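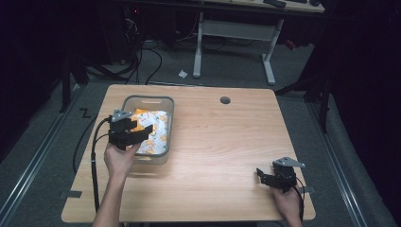 カセットテープからプログラムを読み込んだことのある人なら、あの待ち時間の気まずさを覚えていると思う。ピー、ガーという音が延々続いて、こちらは正座のような姿勢で画面を見つめ、最後の最後に「?LOAD ERROR」と出る。あれを小学生に味わわせた大人たちは、一度まとめて反省したほうがいい。

先月から、そのテープの山を相手にしている。押し入れの奥から出てきたもので、ラベルには当時の私の字で「ゲーム」「ゲーム2」「ゲーム(新)」「つかうな」と書いてある。役に立つ情報がひとつもない。特に「つかうな」は困る。なぜ使ってはいけないのか、理由を書く欄は十分に余っていたはずだ。

機種はRedovonという。知らなくても恥ではない。雑誌の広告でも右下の小さい枠にしか載らなかったし、近所の電器店では電卓の隣に置いてあった。店員もたぶん電卓だと思っていた。キーボードは消しゴムみたいな感触で、スペースキーがなぜか右手の小指の位置にある。おかげで私は大人になってからもしばらく、文字の間に妙なものを打ち込む癖が抜けなかった。

うちに来たのは10月で、父が会社の知り合いから譲り受けてきた。「これからはコンピュータだ」と言いながら、父自身は一度も電源を入れなかった。付いてきたのは本体と、テレビにつなぐ線と、英語を日本語に訳しかけて途中で飽きたような説明書。付録のゲームが1本あって、これがGokmontだった。

Gokmontは、山を登るゲームである。画面の下から上へ、岩をよけながら登っていく。それだけだ。岩は「*」で、主人公は「A」で、頂上には「!」が立っている。頂上に着くと「オメデトウ」と出て、また麓からやり直しになる。少しも速くならないし、岩も増えない。ただ登る。人生を教えるつもりだったのなら、対象年齢をもう少し考えてほしかった。

それでも夢中になった。そのうちに、リストを表示すれば中身が見えると気づいた。岩の出る確率を決めている行を見つけて数字をいじると、画面がほぼ全部岩になった。登れない。登れないのだが、これがたまらなく面白かった。自分の手で山をだめにしたのである。私のプログラミング歴はここから始まっていて、やっていることは今も大して変わらない。

さて、テープの話に戻る。

再生機は、当時のものがもう動かない。ゴムのベルトが溶けて、黒いタールのようなものになっていた。触ると指につき、その指で触ったものすべてにつき、三日後に冷蔵庫の取っ手でまた会った。ベルトを取り寄せて交換し、ヘッドを掃除し、なんとか回るようになったものの、今度は速度が合わない。試しに音楽テープをかけたら、知っている歌手が全員、少しだけ悲しそうに歌った。

音声をパソコンに取り込んで、波形から直接データに戻すことにした。Simardというフリーの変換ツールがあって、これがよくできている。よくできているのだが、説明がほとんどない。オプションの一覧に「-k 通常は使わない」とだけ書いてある。どこかで見た書き方だなと思ったら、私の「つかうな」と同じだった。もちろん使った。出力が全部逆順になった。

Redovonの記録方式は、ざっくり言えば音の高低で0と1を分けるだけの素直なものだ。ただし先頭の同期信号が異様に長く、そこでテープが伸びていると全体がずれる。最初の1本は900バイトほしいところを、200バイトで力尽きた。しかもその中身の半分は「REM」で始まるコメント行で、読んでみると「ココカラ スゴイ」と書いてあった。すごいところは読めなかった。

夜の11時すぎに作業していると、家族から「ファックスが壊れてるの?」と聞かれる。うちにファックスはない。ヘッドホンをすればいいのだが、音を聞いていると失敗する場所がわかるようになってくるのだ。途中でかすかに声が裏返るような瞬間があって、そこがだめになっている。この技能を履歴書のどこに書けばいいのかは、まだ決めていない。

アジマス、つまりヘッドの傾きをねじで調整すると、急に音が澄むことがある。精密ドライバーでほんの少し回して、耳を澄ませて、また戻す。金庫破りの気分だが、金庫の中身は小学生の書いたBASICである。割に合わない犯罪だ。

そんな調子で、5本は中身を取り出せた。内訳を書いておくと、Gokmontが2本、これは同じもの。雑誌から打ち込んだらしい占いが1本。名前と誕生日を入れると「アナタハ フツウデス」としか言わない。条件分岐を打ち込むのが面倒で省いたのだろう。気持ちはわかる。あとは何も入っていないのが1本。正確には、私が「テスト、テスト」と言ったあと、母に夕飯に呼ばれる声が入っていた。これはデータに変換せず、音のまま保存した。

そして最後の1本が、Rulisだった。

すっかり忘れていた。自分で作ろうとしていたゲームの名前である。由来は思い出せないが、かっこいい響きだと思っていたのは間違いない。当時のノートも一緒に出てきて、そこには全45ステージの計画が書いてある。火山、海底、宇宙、「てきのしろ」、「てきのしろ(ほんとう)」。ボスの絵まで描いてあった。やたらとトゲが多い。

読み出したプログラムを、エミュレータで走らせてみた。まずタイトルが出る。一文字ずつ、もったいぶって、RULISと出る。音も鳴る。次にメニューが出て、1を押すとスタート、2を押すとせつめい。2を押すと「セツメイハ アトデ カク」と表示された。1を押したらエラーで止まった。飛び先の行がない。

つまり、タイトル画面しかなかったのである。45ステージのうち、完成していたのはゼロ。タイトルの文字の出し方だけには妙に手が込んでいて、点滅の間隔を変えるための変数が三つもあった。仕事で最近まったく同じものを見た。見たというか、作ったのは私だ。

せっかくなので、飛び先の行を書き足すことにした。とりあえず「ステージ1 カザン」と表示して、AがひとりぽつんとWの形の火山の前に立つところまでは動いた。動かすとすぐ溶岩に落ちる。当たり判定がおかしいらしく、溶岩が見た目より左に二マスほど広い。直そうかと思ったが、ノートを見返したら火山のページの隅に「むずかしくする」と書いてあったので、しばらくこのままにしておく。

「つかうな」のテープは、まだ再生していない。ケースを開けたら、中のテープが一か所、セロハンテープでつないであった。次はこれをどうやって剥がすかを調べるところから始める。詳しい人がいたらコメントで教えてください。ドライヤーはもう試して、別のテープで後悔しました。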